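4.3 Storage practice and loss of dried herbs in shared kitchens

The third part of the study dealt with what happens to dried herbs after they leave the shop. Earlier work by the authors in Brutmont had looked only at sealed retail packs, and had found small differences in aroma between brands kept under the same conditions. Residents who took part in that work pointed out that few of them kept herbs in the original pack for long. Most moved the contents to a jar, a tin or a bag, and several could not say when they had done so. The present section reports on household practice in the two districts of Heywood and Vemby, using the diary method set out in Section 2.

A total of 762 diary entries were received over 11 weeks, beginning in March. Each entry recorded the herb, the type of container, the place where it was kept, and whether the cook judged the herb fit for use. Entries that gave no container were left out of the comparison by container type but were kept for the comparison by room. Cooks were not told which containers the authors expected to perform well. Lorraine Sugden coded the entries, and Trevor Mellor coded a second time those in which the wording was unclear. Where the two codings differed, the entry was discussed and a single code agreed on.

Place of storage mattered more to the cooks than the authors had expected. Herbs kept on an open shelf above the stove were described as "dusty," "like hay" or "tired" far more often than herbs kept in a closed cupboard. Oregano and thyme held up better than basil and parsley in both districts. Bay leaves were rarely thrown away, even by cooks who said that they no longer noticed any flavor from them. One household in Vemby had kept the same bay leaves through two house moves and saw no reason to replace them.

The shared kitchens differed from private homes in one respect that bears on the results. Herbs in the shared kitchens were bought in bulk and divided by whoever was present, so that a single purchase might end up in jars, bags and paper packets on the same day. This allowed a direct comparison between containers that the private homes could not offer. It also meant that labels were often missing. In 4 of the shared kitchens, cooks had adopted a rule that the name of the herb and the month of purchase should be written on tape before the container was filled – a rule that was followed with care in the first weeks and less so afterward.

Glass jars with screw lids gave the most consistent results. Tins did nearly as well, although cooks disliked not being able to see how much was left. Paper packets did poorly everywhere. Plastic bags gave mixed results, which are treated separately below.

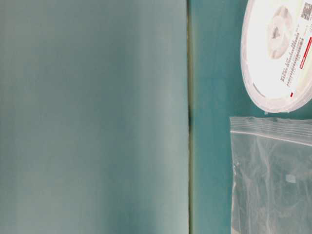
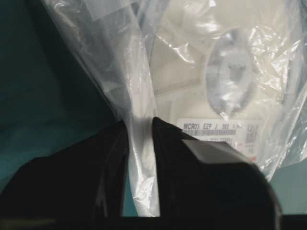
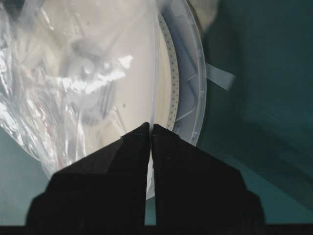

Figure 7. Work surface and bag handling.

Bags were the most common container in the shared kitchens and the one on which cooks disagreed most. Some praised them for taking up little room and for letting the color of the leaves be checked without opening anything. Clear plastic of the kind in the second image of Figure 7, where a fold of a large bag is pinched into a narrow strip, has that advantage, but it also lets in light, and green herbs kept in such bags on open shelves were more often reported as faded. The manner of closing was a further source of variation. Entries mentioned knots, clips, rubber bands and simple folding, and the folded bags drew the most complaints about weak aroma. Bag size was recorded in too few entries to support a firm finding.

The Cillura scale, which the authors used to grade aroma from the cooks' own words, was designed for fresh produce and may be too coarse for dried leaves. Scores for rosemary in particular were bunched near the middle of the scale in both districts. A shorter list of terms, drawn up with the cooks themselves, is being prepared for the next round of diaries in Heywood.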